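4.2 Surface transitions in the wiping and pick-up tasks

The Lusum arm was tested on household chores at the Workcombe site in February. Most of the work was dull by design: wipe a counter, pick up a cloth, put a cup back where it belongs. We gave the arm 17 chores and ran each one 19 times under the same lighting. An operator stood by but could only stop the arm, not steer it.

On plain matte tops the arm did well. It finished all but 2 of the chores without a stop. Results dropped when the work crossed from one covering to another. The controller sets its pressing force from the first contact and is slow to revise it -- a force that suits cloth is too high for a hard, smooth top. Oláh saw the same lag in the Zulldale kitchen trials and treated it as a tuning problem. We doubt that tuning is enough.

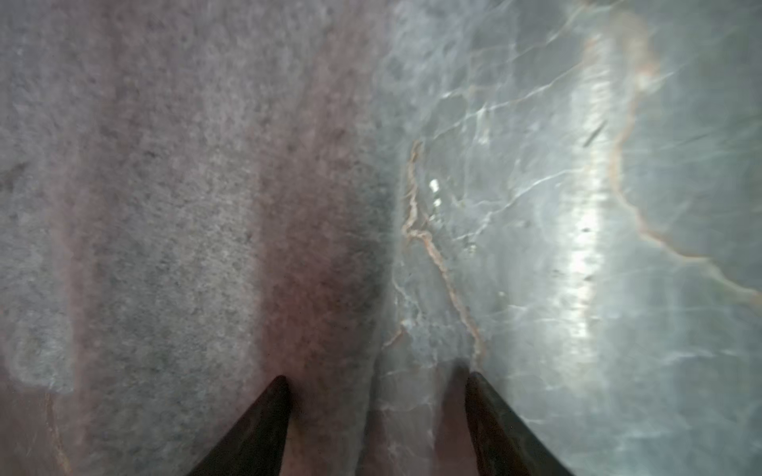
Figure 4. Wrist view at a change of surface, both fingertips in view.

Depth estimates were the second source of error. The depth model was trained on 2,290 wrist views, few of them with reflections. In Figure 4 the right side is glossy and marble-patterned, with a bright vertical band of glare that washes out part of the veining, while the fuzzy gray side gives back an even, speckled grain. A model that relies on texture has less to work with inside such a band. The orange-tan veins raise a separate concern, as a stain detector based on color alone could mark them for cleaning. We therefore scored stain detection apart from wiping, following the Sánchez protocol, and report both in Section 5.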